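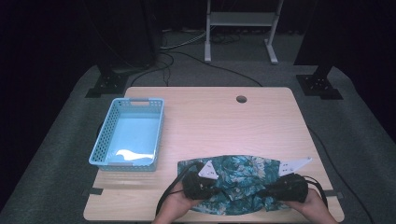
The Drurex hand grippers are a wired pair, one for each hand, meant for recording demonstrations that a two-armed robot will later learn from. You hold them, do the job yourself, and the software saves the path of each hand and how far the fingers were open. I have used them for cloth work since July, mainly picking up crumpled pieces and putting them in a plastic basket. The fingers are flat white triangles with small holes along them, and on a patterned cloth lying in a heap you can still see where the tips are, even when both hands are working on it. I can't say the same for the old Camavis pair, which had dark fingers that got lost in the folds.

The set comes with two grippers, two cables, a spare pair of finger plates and a calibration block. It cost us 1875 dollars before shipping. A second pair of spare plates was 50 dollars more, and I would order them at the same time – the tips are the first part to wear.

Setup took most of a morning. The printed guide covers an older version of the recorder, so go to the Jayawardena wiki instead and follow the page for wired grippers. Calibration is short: close both grippers on the block, open them all the way, set them down, and wait for the light. It has to be done again each time a cable is unplugged.

Grip is good on cotton and towel cloth. On thin, slick fabric the plates slide unless you take a bigger pinch than you would with your fingers. It takes a day or so to stop reaching in with your thumb. New people on our team tend to press down too hard on the table, and those recordings don't play back well on the arms.

The cables are my main complaint. They leave the back of each gripper and hang past your wrist, and on long moves across the table you feel them pull. I tape mine to my sleeve. Bako sells a wireless pair, but when I tried it the signal dropped often enough that I went back to wire.

We have saved some 3000 recordings so far. I threw out 265 of them, mostly for operator mistakes, and a few where the left gripper stopped reporting its opening. A new cable fixed that. Support sent it free, though it was slow to arrive.

I would buy them again for cloth and other soft items. For small hard parts the plates are too wide, and I'd look at remote control of the arms with a leader set.

Last updated: 12/9/18

Comments (3)

foldbench
Do the spare plates fit the older Drurex body? Mine has the two-screw mount.

tmk_lab
They fit but you have to file the slot a little. Same cable problem over here, we hung ours from a hook overhead and it helps.

rightarm
How heavy are they after an hour? My wrists gave out on the Camavis ones.

Related
Bako wireless grippers: first week
Leader arms or hand grippers for teaching?
Cleaning up demonstration recordings before training
Camavis finger plates, replacement notes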